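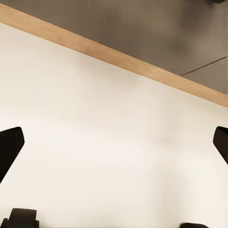
Sharing a kitchen with a robot arm: house rules

Clear the table before the arm is switched on. Keys, post and mugs go elsewhere — not pushed to the far end. Wipe it with a damp cloth and dry it.
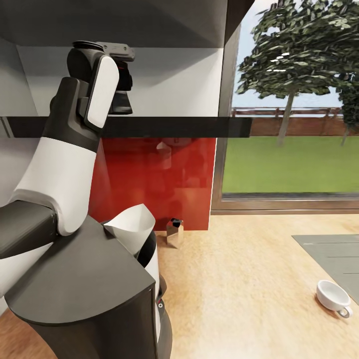
Wall cupboards need the most care. Keep the doors shut while the arm is moving, and teach it to stop short of the underside. The gripper can come up very close to it, well above the worktop. Stand cups upright too; one on its side by the mat can roll.

Stop the arm before you reach across it, even for a moment.
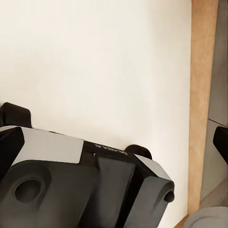 Then wait 5 seconds before putting your hand in. Wipe the fingers weekly and check the screws every March.

Tiina Jääskeläinen, Uvcombe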